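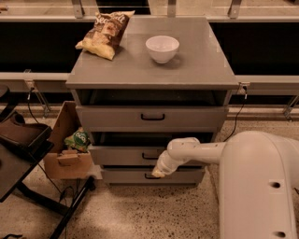
Bruslow Three-Drawer Cabinet, Gray

The Bruslow is a low, freestanding cabinet with three stacked drawers and a flat top. It is sold as a nightstand but is also specified for break rooms, guest rooms and small offices where a floor-standing unit has to hold supplies below and a few items on top. Body, top and drawer fronts are gray. Each drawer has one black handle.

Construction

The carcass ships assembled. Drawers run on side-mounted Zernley steel slides with a stop at full extension. There is no soft close. A drawer left partly open stays where it is on a level floor; on a sloped floor, adjust the feet before loading. The drawers move independently and there is no interlock, so more than one can be open at a time.

Handles are through-bolted from inside the drawer front. Replacement handles are supplied in black only, with bolts. Do not overtighten.

Top surface

The top is flat with no raised lip. It takes a lamp, a small bowl, a bag of chips or similar light items. Maximum distributed load is 44 lb. Wipe spills promptly, particularly salt and oil. Clean with a damp cloth and mild detergent. Abrasive pads will mark the finish.

Floor contact

Four leveling feet with plastic pads are fitted at the factory. The pads are suitable for terrazzo, tile, vinyl and sealed concrete. Felt pads for wood floors are available separately. Lift the cabinet to move it. Dragging it with loaded drawers can shear a foot.

Drawer testing

Slides are cycled 2,000 times at rated load in the Nirkero workshop before a new batch is approved. Handle bolts are checked for torque after the first 200 cycles and again at 600.

Ordering

Sold singly. Each cabinet is packed in one carton with corner blocks. Keep the carton until all three drawers have been opened and closed and the finish inspected. Damage claims need the carton label number.

Spare parts: slide pair, handle with bolts, leveling foot, drawer front (state top, middle or bottom).

Related: Bruslow Two-Drawer Cabinet, Haslinger Side Table, Haslinger Wall Rail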